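Humwood - Call for Participants, Small Chores Study

People wanted, ordinary hands OK. Paid by the session, starts October.

We're trying to settle an old argument with some data. Can a machine do the fiddly stuff around the house yet? Not the vacuuming, everybody has seen the vacuuming. We mean caps, pumps, tiny bottles, the things you do at the table without looking up. To say how far off the machines are we first need to know how people do it. Lots of people.

Travel bottles is the chore we need the most hands for:
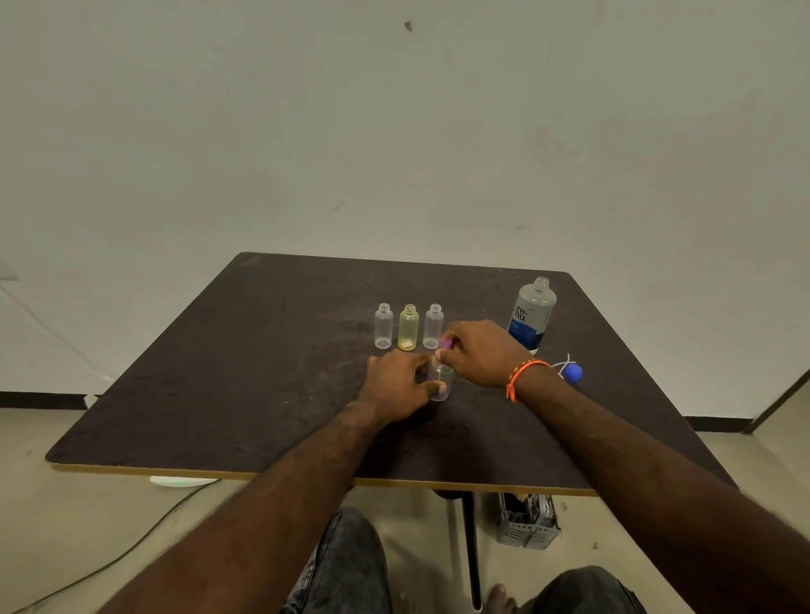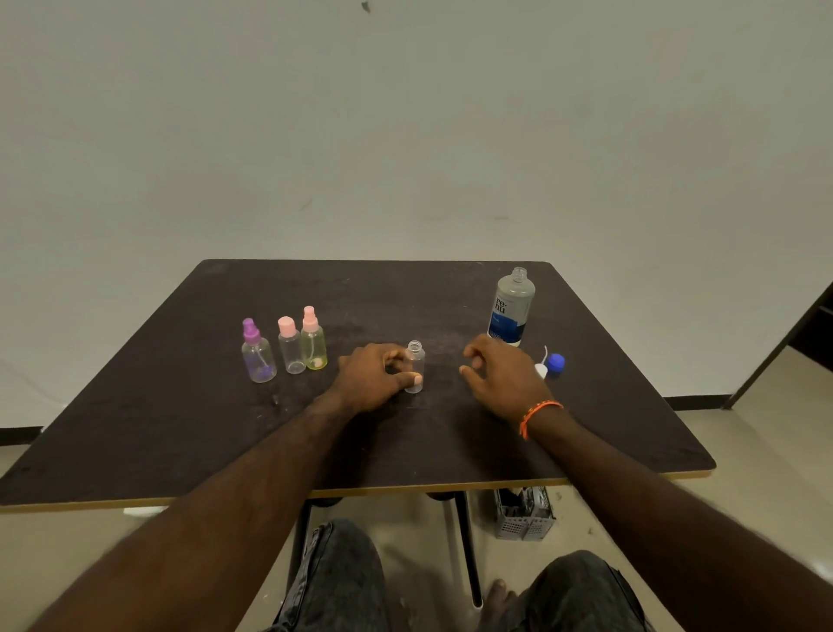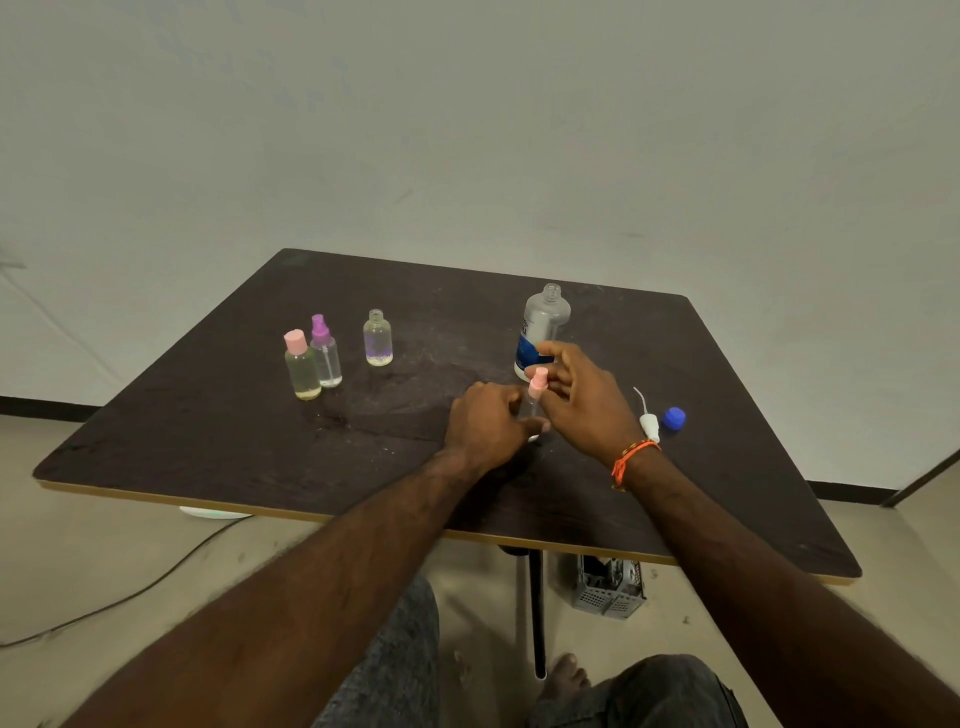 Lakmal Bandara: "My money says the arm never gets a pump top back in. Put a tube on the end of anything and it misses the neck, backs off, misses again. I ran the Vitden gripper on plain screw caps all spring and it cross-threaded more than it closed. Sign up enough people and maybe we find out what fingers are doing that we aren't."

So that's one view. Janaka Bhuiyan thinks caps are nearly solved and it's folding we should worry about. Come and help us find out.

What you'd do
- sit at a table, do small chores at your own pace, both hands
- fill, cap, uncap, swap tops between bottles, put the parts back together
- other days: sorting socks, winding up a charger cord, closing a zip bag
- same chore again and again. It does get boring, fair warning
- short form at the end, what was hard, what slipped

Sessions run 80 minutes with a break in the middle. Most people do 5 or 6 of them. Whole study needs 1,000 finished chores before we run the same list on the machine, which is a Mistus arm with two fingers and not much patience.

Who we want
Anyone over 18. Left handers please!! we never have enough. Stiff or slow hands are welcome too, also people who have packed or bottled for a living. No tech background needed, you will not be programing anything. Bracelets, rings, long nails, all fine, come as you are.

Who we can't take this round: anybody working for a company that sells robot arms. Sorry.

Where
Mwaipopo Building, ground floor, side entrance. Step free. Morning slots go first, evening ones start at 6.

Pay
Per session, same day. Bus fare back if you keep teh ticket. If you stop early you still get the full amount for that session.

To apply
Write to Janaka Bhuiyan, care of the Humwood front desk. Put SMALL CHORES at the top. Tell us which hand you write with, mornings or evenings, and one chore at home you'd happily hand over to a machine tomorrow. Short answers fine.

Replies go out in batches so give it a little while before you chase us.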